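Plurklow Radio Evening Class
Handout for session 2: listening first, talking second

Welcome back, everyone, and a special hello to those of you who missed the first evening because of the weather. I promised I'd write up the bits we rushed through, and as usual I have gone on a bit, so do make a cup of tea before you start. Nothing in these notes needs any maths, and you can read them in any order you fancy.

Why we begin with listening

Most people come to the hobby wanting to talk to somebody far away, and quite right too! But the best operators I know spent a good long while just listening, and I'd like you to do the same for a few weeks. Tune slowly up and down a band in the early evening and then try the same band again at breakfast. You'll notice that stations which boomed in at night have gone altogether, and others have come up in their place. Jot down what you hear, even if it's only half a callsign and a grumble about somebody's greenhouse.
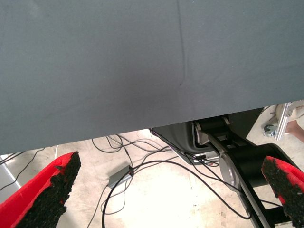
Bands and how they behave

The lower bands (80 metres and 40 metres are the ones we shall use most) are sociable places. By day, 80 metres is mostly for chatting within the country, and after dark it stretches out a good deal further. Forty metres is livelier and reaches much of Europe without any great effort. Twenty metres is where many people make their first long contact, usually in daylight.

A word about units, as Ama Mahama asked a very sensible question over the biscuits. There are 1000 kilohertz in one megahertz, so 7.1 MHz and 7100 kHz are the same spot on the dial. Some sets show it one way and some the other, and you do get used to it, I promise.

Your first aerial

You can spend a great deal on an aerial, and I'd ask you please not to, at least until the spring. A length of ordinary wire out of the window and along to a fence post will bring in plenty for listening. Keep it well away from power lines, always, and bring the end indoors and unplug it if there's thunder in the forecast. If you live in a flat, try the wire along a curtain rail and move it well away from the television and any phone chargers, which can make a dreadful buzz.

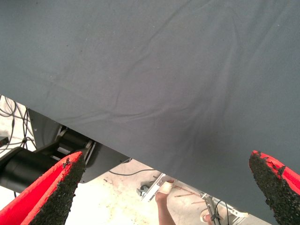 Lucero Chávez: I tried the curtain rail after the first class and got nothing but hiss until I switched off the lamp by the bed. After that I heard two Italians and somebody sending Morse very fast. Is it worth moving the wire again or should I leave well alone?

Leave it for a week, Lucero, and then try it somewhere else and compare your notes. That lamp is a lovely find, by the way. Do go round the rest of the house with a battery set, switching things off one at a time (warn the family first), and write down which ones make the noise change.

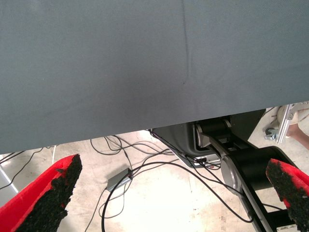 For next time

Please read pages 39 to 46 of the course booklet, and have a go at the phonetic alphabet on your way to work or in the bath. Alcides Cabrera has kindly offered to bring his logbook, which goes up to entry 283, so you can see how a tidy one is kept. Mine will be staying at home.

We start at the usual time on Saturday, and the side door will be open.

Siwan Pugh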